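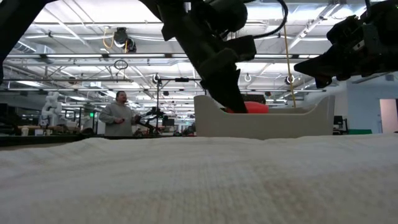 From: Lakshmi Rodrigues
To: the Ekusholm toy library list
Subject: Re: cloths and containers
Sunday, in the evening

Dear all,

Orla Brophy wrote:
> Do we still need a cloth with every set? I have 47 of them
> at home and the washing takes me all of Sunday. Also, are the
> plastic containers enough for the play food, or must I buy
> boxes with lids?

Thank you, Orla, for washing so many. I would like to keep the cloths, but one for each table is enough. The thick white ones take long to dry, so please put them at the bottom of the pile and use the thin ones first.

About lids, I think we can wait. An open basket with a handle hole is easy for small hands, and the child sees at once what is inside. In Trukholm they bought boxes with lids and the lids were lost by September.

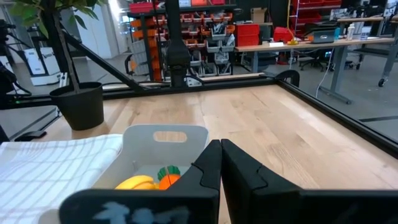

Banana bunch and carrot in the white basket, checked cloth beside it.

I would put at most 4 pieces in one basket – with more, the children turn it over to find the one they want. Please write the set name on a paper label and not on the plastic, it does not wash off.

Can somebody bring the spare baskets to Nambiar before Sunday?

With kind regards,
Lakshmi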